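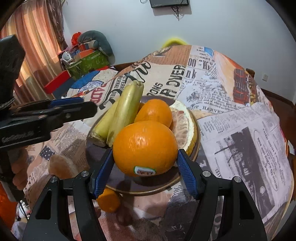
Grasping an orange from a plate of fruit with the Wudness hand-held gripper.

Wudness Hand-Held Gripper Kit: Data Card and Sample Set Notes

Overview
The Wudness kit is a hand-operated, two-finger gripper offered by Fonis for recording household manipulation. This card covers the sample set supplied with each evaluation kit. The set was prepared by Fesside under the direction of Jinfeng Jin and is intended for buyers who wish to check the recordings against their own training software before placing an order.

Contents of the sample set
Episodes: 90
Task families: 6
Longest episode: 50 seconds
Setting: furnished homes, with the residents' own tableware and furniture
Task families are fruit handling, cup placement, cloth folding, drawer opening, box packing and table clearing.

Hardware
The fingers are curved black plastic with hollow cut-outs. Each carries a blue textured pad and is fastened with screws. Pads are wearing parts and should be inspected before each recording session. Replacement pads are ordered from Fonis in pairs. Fingers from the earlier Nigatu kit do not fit the current mount.

Operation
Operators complete a short calibration by opening and closing the fingers fully before the first episode of the day. Round items should be approached from both sides at an even pace. Episodes in which an item is dropped are kept and marked "incomplete" in the index file.

Known limitations
Lighting was not controlled. Household objects in the background have not been removed or masked. Grip force is not recorded in this release. Peeled and cut fruit is present in the fruit handling family but is never a grasp target.

Terms of use
The sample set may be used for evaluation and internal research for 18 months from delivery. Redistribution requires written consent from Fonis.

Maintenance
The index file was last revised in February. Corrections may be sent to the Fesside data desk, which reviews reports each Monday.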